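# Hosting a robot demonstration in a hotel room: what should I plan for?

**Tayla Whitcombe**
Posted May 27, 2020

I look after bookings for a small hotel and we have agreed to let Dekell show their folding robot to visitors in one of our bedrooms in July. They want a proper room, with a made bed and normal furniture, and no stage or stand. The guests will be trade people, mostly from laundries and other hotels, plus a few locals who asked.

I have never done anything like this. Dekell sent a two-page sheet which covers power and insurance and not much else. They say the robot will fold T-shirts on the bed. They want to let in 20 visitors at a time, which seems a lot to me for a bedroom.

Has anyone hosted one, or been to one? I would like to know how many people you can really have in the room, what to clear out beforehand, and whether the bed needs anything special. The door to the room is 86 cm wide if that matters.

---

**Ernő Dudás**

I helped set up a demonstration for Fornus in a guest house, so similar but a different machine.

Twenty is far too many. We started with groups of twelve and the people at the back saw nothing except coats. We ended up with six at a time and the rest waiting in the breakfast room with a screen. Six was fine. Make the groups by timed ticket and put the times on the door, otherwise everyone turns up at the start.

Ask for the width of the base and the width of the crate. The robot fitted through our door and the crate did not, so it was unpacked in the corridor with guests stepping round it. Your 86 cm may be enough for one and not the other. Measure the lift too, and the turn outside the lift.

For the bed, use whatever you normally use, but ask them which colour of cover they have been testing with. Ours had been set up on plain white and we had put a striped throw on. It took most of the morning to sort that out. A plain white duvet with a bit of dark piping is all right in my experience. Pull it reasonably flat but don't iron it.

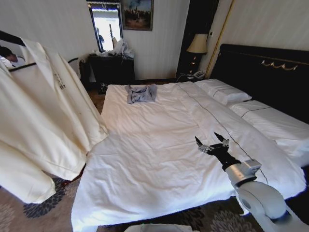
Keep one side of the bed for the machine and put the visitors on the other. Mark the line on the carpet with tape. People lean in when the hand gets close to the cloth, and the operator has to stop every time they do. We lost a lot of time to that.

Find somewhere for packaging as well. The shirts come in plastic bags and these pile up on whatever surface is nearest. A bin liner on the back of the door would have done the job. Take out any lamp or telephone you would mind having knocked, or move it to the far side.

Also draw the curtains halfway if the window gets strong sun. Visitors complained about the glare more than anything else.

---

**Lama Saab**

went to the one Indusik put on last year. it was ok. slow, but they said it would be. bring a drink because the room gets warm with the door shut. I would not have paid for it

---

**Béla Barta**

Agree with Ernő on the numbers. I would add two things from the visitor's side.

Have somebody explain what is going on while the arm is moving. At the Bodnár open day the operator was busy with his laptop and did not talk, and there were long pauses when we didn't know if it had finished or was stuck. One person talking and one person running it is enough.

The other thing is the programme. Ours was down for 115 minutes and the folding was a small part of it. The rest was slides. If you have any say, put the folding first and let people leave after it if they want to. Most of the hotel people wanted to ask about cost and cleaning and had no interest in the slides.

Check who pays if the bedding gets marked. It was not in the agreement I saw.

---

**Tayla Whitcombe**

Thank you all. I have asked Dekell for the crate size and told them six per group. They have come back with eight. I will ask about the bedding as well.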